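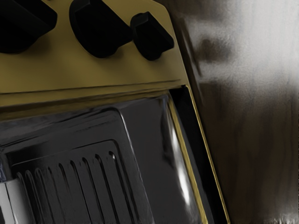 Three black knobs on a mustard-colored control panel, shown in a computer rendering.

About Us

Stelcombe is a small newsroom that covers diplomacy, state visits and the long, slow business of countries talking to each other. We started in the back half of a print shop in Skarkport, with 3 desks between us and a phone line we shared with the printers (they were very good about it, considering the hours we kept).

Kelly Cropper had spent years on the foreign desk of a daily paper, filing short pieces about long meetings, and she wanted somewhere to put everything that got left out. Who sat next to whom at the dinner? What was in the joint statement last year that had gone missing from this one? She asked Bjartur Toft, who was translating trade talks at the time, whether he would help with a newsletter for a month or two. He is still here, and he still does the first read of every statement that comes to us in a language other than English.

These days there are nine of us, and we have readers in almost 144 towns and cities – teachers, retired civil servants, students, a good many people who simply like to know what was said after the cameras left. We love hearing from all of you, and we do read the letters, even when it takes us a little while to write back.

Our weekly briefing goes out every Friday at 7 in the morning. Once a month we also publish Tundora, a longer read on one region, with maps, a timeline and a full list of the speeches and papers we used. The Boström Notes, our series on how treaties get written, comes out each December and is free to anyone who wants it, schools included.

We take no money from governments or political parties. Reader subscriptions pay for our travel and our wages, and a small yearly book fair in Skarkport helps with the rent. When we get something wrong we correct it at the top of the page, with the old wording left in so you can see what changed.

If you have a question, a tip or a correction, please write to the desk. Kelly opens the mail most mornings and is always glad of a good long letter.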